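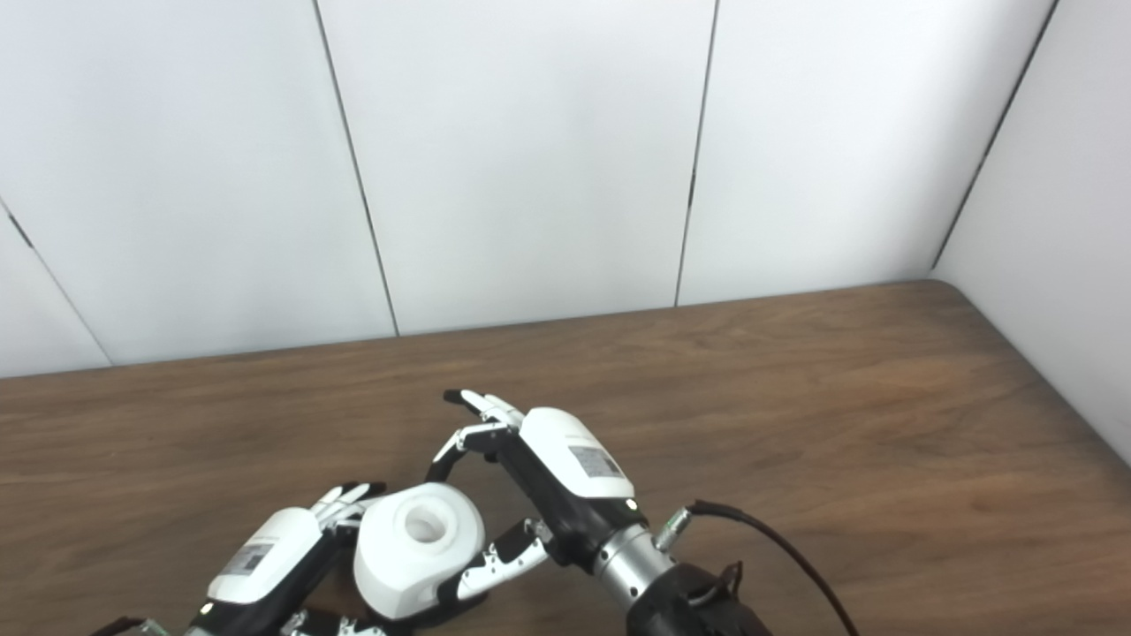 What is a table runner?
A table runner is a long, narrow strip of cloth laid down the centre of a table, either on bare wood or over a tablecloth.

Runners were first used to catch crumbs and spills between washes of the larger cloth. Most are 30 to 40 centimetres wide. The overhang at each end varies, though 12 to 25 centimetres is common in Canadian pattern books.
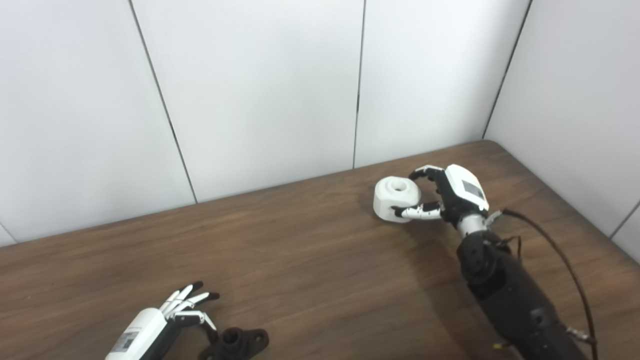
White block held above a wooden tabletop.

Linen and cotton are the usual fibres. The weaver Orathai Inthanon favoured undyed linen with a hemstitched edge, a style later sold under the Kaewkla name in grey and natural colours.

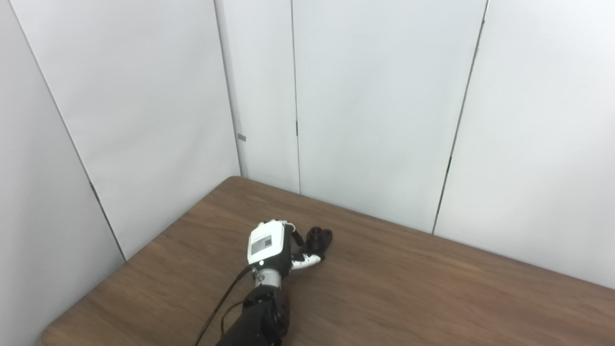
Wool runners are heavier and tend to be brought out in December. They are washed cold and dried flat.

Categories: Household linens | Weaving
Last updated: February 11, 2019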